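**Tamcombe, Oct 7, 2019** -- The refit of the enclosed bench bays at the Tamcombe small-parts building is complete. The last two bays were handed back to users this morning. All 30 bays now have the same gray veined tabletop, the same pale matte walls on three sides, and a metal edge strip where the top meets the side walls.

The work began in June. Tops were supplied and cut by Grerkwood from its Jutari range. The wall panels and the sealing were done by Domínguez, which also took out the old tops. Mirjam Dewulf managed the project for the building. Waldemar Ziółkowski was responsible for measuring the bays and for acceptance.

## What was replaced

The old bays had been fitted out over a number of years and did not match. Some had plain white tops, some had dark ones, and several had a rubber mat laid over whatever was underneath. Wall colors ranged from bright white to a yellowish cream. Users who moved between bays had to get used to a different background each time, and small items that stood out well on one top were hard to see on the next.

The mats were a separate problem. They curled at the corners, and small parts slid under them. When the mats were lifted for removal, the fitters collected washers, pins, clips and broken-off plastic tabs from under nearly every one. These were returned to the parts store in a single box and have not been sorted.

The walls had been repainted in place more than once. The paint was glossy and showed a bright streak under the ceiling lights. In the narrower bays the streak also showed on the tabletop.

## The new tops

Each top is a single piece. There is no joint across the working area. In plan the tops are wider at the user side than at the back, following the shape of the bay, and no two bays measured exactly the same. Ziółkowski took the dimensions of every bay himself and sent them to Grerkwood as drawings. The tops were cut from stock lengths of 2790 mm, and the nesting was arranged so that the veins run diagonally in every bay. Matching the veins from one bay to the next was not attempted.

The pattern is listed in the Jutari range as number 31. It has thin veins in white and light gray on a darker gray ground with a slight green cast. It was chosen from a short list after a trial in which sample pieces were left in two working bays and users were asked to put their normal items on them.

"A plain top looked better in the catalog," Dewulf said. "In use, the plain samples showed every scuff, and after a week they looked dirty even when they had just been wiped. With the veined one you stop noticing the marks."

The trial also raised an objection. Several users pointed out that thin white items, such as cable ties and short ends of thread, are harder to pick out against white veins than against a plain dark surface. The building has accepted this. Work that consists mainly of thin white items can be done on a loose plain sheet, and a supply of these is held at the parts desk. The sheets are to be returned at the end of the shift.

## Walls and seams

The back wall and both side walls of each bay are now in the same smooth matte material, in a pale gray with a little lavender in it. The color was picked to be lighter than the tabletop without being white. Light readings were taken at the center of each top before and after the change, and the bays are now much closer to each other than they were. The full table of readings is kept with the acceptance file.

Walls and top meet along straight seams. The old bays had a cove strip at the back, which collected dust and could not be cleaned with a flat cloth. It has been left out. The back seam is sealed with a narrow bead, finished flush.

Along the left and right sides a thin metal rim covers the edge of the top. It protects the cut edge and closes the gap left by the walls, which are not perfectly straight in any bay. The rim is fixed from the side. It is not meant to carry load, and clamps must not be attached to it.

## How the work was done

Bays were taken out of use in pairs. On the first day the old top and any matting were removed and the supports were checked for level. Wall panels went in on the second day. The top was lowered in on the third day, then the rim was fitted and the seams were sealed. The sealant was left for two full days before a bay was released.

Three points caused delay.

- **Supports out of level.** In the older row the supports had settled toward the back. They were packed up before the new tops went in. A round item set down at the center of the top must not roll; this was the acceptance test, and it was applied in all bays.
- **A mirrored drawing.** One top was cut left for right. The shape fitted, but the veins ran the opposite way. It was recut at Grerkwood's expense. The mirrored piece is being used as a packing table in the loading area.
- **Sealant color.** The first delivery was a bright white that stood out against the gray. Domínguez replaced it with a light gray and redid the bays already sealed.

## Cleaning and use

The rules for the bays have been rewritten and are posted by the door of each row. In short form:

1. Wipe the top with a damp cloth at the end of each shift. Work from the back seam toward the user side.
2. Dry the two side rims afterward with a separate cloth.
3. Do not use scouring pads or powder on the top or on the walls.
4. Do not cut directly on the top. Cutting boards are at the parts desk.
5. Do not stick tape to the walls. Notes go on the outside of the bay.
6. Keep small items together near the center of the top. Nothing should be left lying against the seams overnight.
7. Report chips, lifted sealant or a loose rim the same day, with the bay number.

Rule 6 is new. Under the old arrangement users tended to push finished items to the back wall and work in front of them. With the narrower far edge there is less room there, and items placed against the back are awkward to reach over. A cluster in the middle leaves clear surface on all sides.

Rule 5 has drawn the most comment. The old walls were covered with taped notes, lists and part diagrams, and some users relied on them. A clip rail has been mounted outside each bay at eye level. Dewulf said the rule will be kept as written through the winter and reviewed after that.

## Remaining items

A few small jobs are still open. The bay numbers have not been repainted, and paper labels are in use for now. One side wall in the second row has a shallow scratch from delivery; the panel will be changed when Domínguez is next on site. Spare rim lengths are on order, and two uncut tops are in storage, enough to replace any bay in the building.

Ziółkowski has asked users not to move items between bays during the coming week while he repeats the light readings with the bays in normal use. "The first set was taken with bare tops," he said. "I want a set with work on them, at the same hours of the day."

The old tops in usable condition were offered to the other buildings on the site. The dark ones went quickly. The white ones are stacked in the loading area and can be viewed by arrangement with the parts desk.

## Finished bay

Pale matte side walls and back wall, with the gray veined top and a metal rim at left and right.

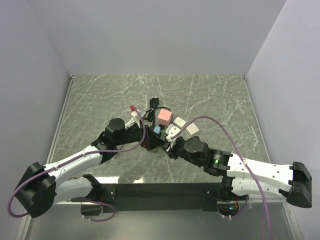
## Contact

Questions about the tops, walls or seams go to Waldemar Ziółkowski through the parts desk. Requests for plain sheets or cutting boards can be made at the desk directly. Comments on the new rules should be sent in writing to Mirjam Dewulf, with the bay number and the rule concerned.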